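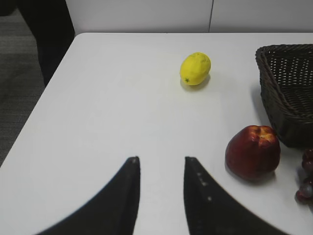 *Mesa blanca junto a la pared, sobre suelo de moqueta gris.*

**Cantero promete oficinas sin plástico, pero las cuentas siguen sin aparecer**

1 de junio de 2019

La empresa de servicios de comedor Cantero anunció en Melulbridge que retirará los envoltorios de un solo uso de las oficinas que atiende. El plan se llama Nesoreo, tiene logotipo, una página propia y un folleto de papel grueso. Lo que no tiene, de momento, es una cifra de partida: la compañía no ha dicho cuántos kilos de plástico gasta hoy, de modo que cualquier reducción futura habrá que creérsela.

Según el folleto, el programa alcanzará a 175 centros de trabajo. En la presentación se habló de "una transformación completa de la pausa del café". Preguntado por los plazos, Yasir Bajwa, portavoz de la firma, respondió que serán "ambiciosos y flexibles". No quiso precisar más.

El antecedente invita a la cautela. En marzo, Cantero puso en marcha una prueba en Plesstead, con 3 edificios y 362 empleados. La empresa sostiene que el consumo de envoltorios bajó un 40 por ciento, aunque el dato procede de una encuesta interna y no de pesar la basura. Tampoco se ha publicado el cuestionario. Bajwa asegura que los resultados completos estarán disponibles "cuando se hayan ordenado". 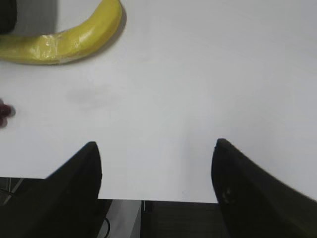
*Un plátano sobre una mesa blanca.*

La fruta es el punto flojo del plan. Cantero la vende por piezas y en parte envuelta, con el argumento de que así se desperdicia menos. Puede ser cierto en productos ya cortados; en los que traen piel de serie cuesta más defenderlo. El folleto les dedica una línea y los incluye entre las "excepciones temporales", sin fecha de caducidad. En la misma lista figuran los bocadillos, las galletas y los cubiertos - es decir, buena parte de lo que se vende.

Queda por saber quién paga. Los contratos con las oficinas de Melulbridge se renuevan este año y la compañía no descarta una subida "moderada" de precios vinculada a Nesoreo. Tampoco aclara si los clientes podrán quedarse fuera del programa y mantener la tarifa actual. Este medio pidió el desglose de costes y recibió otro ejemplar del folleto.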